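Print this page | E-mail this page

Talavera teleoperation work package – progress report
Reporting period: June
Prepared by: Charito Dagdag, for Angelica Dela Peña, program manager

Work continued on remote demonstration of two-handed table tasks in simulation. Views from the Rulley tabletop environment follow.
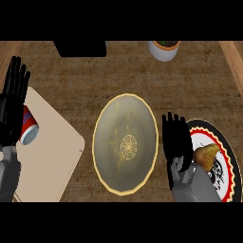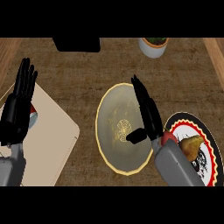 Operator drift remains the main source of rejected demonstrations. A demonstration is rejected when the commanded wrist pose and the simulated wrist pose diverge beyond the Ziltach threshold for longer than 17 frames. Drift is worst when the right hand has to work near the decorated plate, as the forearm passes over part of the plate and the operator loses sight of the area under it. In one view the forearm overlaps the pear, and the operator must judge clearance from the hand alone. Teodoro Evangelista has added an optional second viewpoint to the headset display – it is toggled by foot pedal and is not recorded.

The demonstration set now stands at 1380 episodes, of which 489 were collected this period. Three operators are trained. Pacita Samonte completed her qualification runs and has moved to the full task list.

Finger retargeting was revised. The previous mapping closed the thumb late, and grasps on rounded objects slipped at lift. The new mapping is in use for all collection, but earlier episodes have not been re-processed. A decision on whether to retain them is required before policy training starts on the Karka cluster.

No change to budget or schedule is requested.

Last updated: 28 June 2019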